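Cuaderno de taller, mayo – material de rugby

9:40. Repaso de los protectores de hombro del primer equipo antes del partido fuera de casa. De los 14 que bajó Adi, cinco tienen la costura del cuello abierta, siempre por el lado izquierdo. El hilo Stakent no aguanta el lavado. Los vuelvo a coser con el Grelteck, puntada más corta, y los marco por dentro con rotulador.

El de Kartini Ginting (n.º 919 del inventario) va aparte. La espuma está hundida en la clavícula y no recupera al apretarla. Pedir recambio a Fleteo, la misma densidad que en los de los talonadores.

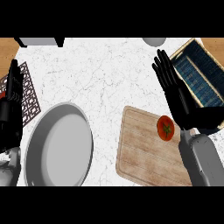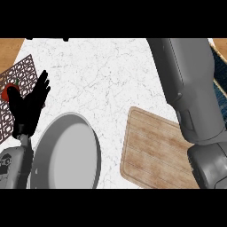
Encimera de mármol, con tomate en la primera y pimiento rojo en la segunda.

12:15. Balones. Inflados todos a la misma presión y dejados en reposo 25 minutos. Dos pierden por la válvula – aceite y aguja nueva, uno sigue igual. Lo paso a entrenamiento de touch, que no salga al campo principal.

Tiziana pregunta por los tacos. Los de aluminio de Manurung están gastados en el borde y el árbitro puede rechazarlos en la revisión. Lima fina para las rebabas, y los más bajos, fuera.

Pendiente:
– hablar con Tracey Blackburn por las almohadillas de los postes, falta una correa
– devolver a Endang la remachadora
– lavar un protector recosido en frío y mirar el cuello otra vez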